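3. What people do with a bottle once it is theirs

3.1 How I ended up asking about bottles

I should admit up front that this part of the study wasn't planned. The project was about commuting, and the interviews Danica Ionescu and I ran in Utine were supposed to cover the usual things: which bus, how long, what it costs, what goes wrong. But I'm a nosy interviewer, and at the end of each talk I asked people to show me what they carried. Out came keys, chargers, half a sandwich, and again and again a plain drink bottle that had clearly been bought full and was now on its second or fifth or who-knows-which life.

So I started asking about it. When did you buy this? What's in it now? When will you throw it out? The first few people laughed at me, and then they talked for a very long time (one woman went on so happily that we missed both her bus and mine). By February we had added a proper set of bottle questions to the interview guide, and in the end 34 people answered them. We also handed out a short paper survey at the Greden terminal and got 200 usable forms back, which I lean on in Section 4. This section is all talk, no tables.

3.2 The refill as a small promise

Almost everyone we spoke to refilled single-use bottles at least sometimes, and almost everyone had a rule for when to stop. The rules were wonderfully different. One man stopped when the label came off, as if the label were a sort of license. A nursing student stopped when the cap "started to feel tired." A bus driver gave each bottle exactly four refills and then bought a new one, and when I asked why four, he said his father did it that way. I tried this answer on other people and got a lot of nodding.

What interested me is that the rules were hardly ever about dirt, at least not in the first telling. Hygiene came up later, usually after I had asked about it, and I now think I pushed people there. (Danica noticed this when she read my transcripts, and her own interviews are better for it.) When people were left alone with the question, they talked about fairness. You paid for the drink, so you were owed some use from the bottle. Use it too little and you were wasteful. Use it too long and you were cheap. The right number of refills sat somewhere between those two embarrassments, and people knew very well where their neighbors would put it.

This fits nicely with what Jeptoo Wanyama found in her interviews about shopping bags in Llanos, where a bag could be "finished" long before it tore. I had read her work as being about storage, and I was wrong. It is about the point at which keeping a thing starts to say something about you. Her people hid their old bags in a drawer when guests came. Mine turned the bottle so the scratched side faced their leg.

3.3 Labels, and who takes them off

A smaller matter, but one I got hooked on. Our interviewees split into peelers and keepers. Peelers took the label off as soon as the drink was gone, or sometimes before. Keepers left it on until it fell away. I had guessed that peelers wanted to hide the brand, and two of them did say so. The rest just liked peeling. "It's something to do on the number 30," one told me, and I have nothing clever to add to that.

Keepers were more thoughtful about it. For them the label told other people what kind of bottle this was and who it belonged to. In the Workivov depot, where Deok-su Seok sat in on the lunch breaks for us, the drivers each stuck to one brand so their bottles wouldn't get mixed up on the shelf. The drink itself had nothing to do with it. One of them didn't even like the drink he bought, and he'd been buying it for years! A peeled bottle on that shelf was a problem, and Deok-su watched two grown men sniff at one for a good minute before pouring it out.

Clear plastic matters here too. A metal flask keeps its contents private. A see-through bottle shows everybody how much you have left and whether you've put something colored in it. Several parents told us they liked this for their kids, for the plain reason that they could check the level at pickup time. Teenagers, when we got them to talk, liked it a good deal less.

3.4 The proper bottle at home

Nearly all of the people who refilled store-bought bottles also owned a "proper" reusable one. I want to stay with this for a moment, as it's the part that readers of earlier drafts kept arguing with me about. Bujar Kovačević thought it must be a matter of weight, and he may be right about the older people in the group. Vlasta Milošević thought it was about loss: you don't cry over a store bottle left on a bus. She's certainly right about some of them, who told us so in nearly those words.

But there was a third group who used the proper bottle only for proper occasions – hikes, the gym, a day trip with family – and thought it would be showing off to take it to work. I hadn't expected this at all. The store bottle was the modest choice. It was the weekday shoes of drinking. One office cleaner said her good bottle had been a gift and that she was "saving it," and then she looked at me a bit sternly and asked what I drank from. I showed her. She was not impressed.

I don't want to make too much of a handful of conversations. Still, if we think of reuse only as a green habit that people either have or lack, we miss most of what's going on in these bags and on these shelves. People in Utine were reusing plenty. They mostly didn't call it that, and when the survey form used the word "reusable," a good many of them wrote that they didn't own one, then described a refilled bottle in the comment box two lines down. I go through those comments next, with an apology for the wording of question four, which was mine. 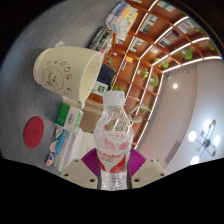
Figure 1. Clear plastic drink bottle with a white screw cap and its label in place.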